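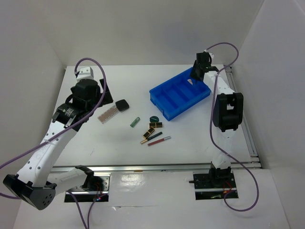
What is selective mutism?

Selective mutism is a condition in which a child who talks freely in some places, most often at home, is regularly unable to speak in others, such as school.

By Kimie Shibata
3rd January
2 min read
60 shares

It is usually noticed when a child starts nursery or school. Many teachers first take it for shyness, and a quiet first month is common in any class. Speech that stays absent after that is a reason to ask for an assessment – hearing, language and any second language at home are checked as well.

Signs

The child may nod, point or whisper to one friend. Some go stiff or look blank when spoken to by an adult they don't know well.

Treatment

Most methods work in small steps. In "sliding in", a parent plays with the child in an empty classroom and a member of staff joins them gradually. Pressure to speak, bribes and public praise tend to make matters worse. Older children may also be offered talking therapy – written answers are often accepted at the start.

Schools

The Skolgate guide, written by Magdy El Fassi and Yolanda Tamayo, advises keeping one key adult through the year. It was revised in May.

2 comments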